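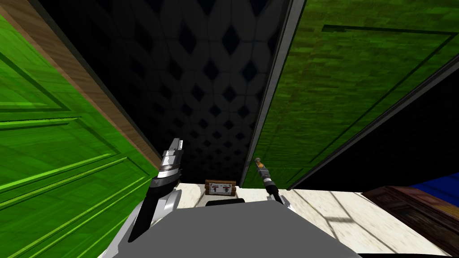 Simulated kitchen cabinet with green doors open, from the robot's point of view.

Household robot chores

Household robot chores are the everyday jobs people would like a machine to take over: putting dishes away, wiping counters, folding towels, closing the cabinet somebody left open. I've kept this entry going since February, and the short answer to "can they do it yet?" is still "some of it, slowly."

Cabinets

Cabinet doors look easy, and I used to think they were! A door swings on a hinge, so the hand has to follow a curve the whole way, and if the arm pulls even a little off that curve it either slips or yanks. With two doors you also have to keep one elbow out of the way of the other (I bump mine at home, so I can't be too smug about it). Most teams practice in simulation first, where a ruined door costs nothing and you can change the paint, the countertop and the lighting as often as you like.

The best numbers I have come from Ingeborg Wegener's group at Tremasum. They ran 913 simulated tries at opening and closing cabinets, and 757 of them worked. On a real kitchen built at Pellwood, the same software managed 10 out of 13 — better than I expected, though that's a tiny test and I wouldn't bet my plates on it.

Shop floors

Shops and workshops are kinder places for robots, as the shelves stay put and the boxes match. Lino Gatti, who set up the Marino stockroom trial for Utanex, told me the arms were fine with sealed cartons and hopeless with plastic bags.

Still open

Dark cabinet interiors, shiny surfaces and anything soft. I'd also love to see more tests in messy kitchens, with the dish rack full and a dog underfoot.

See also: Dishwasher loading; Laundry folding; Mobile manipulation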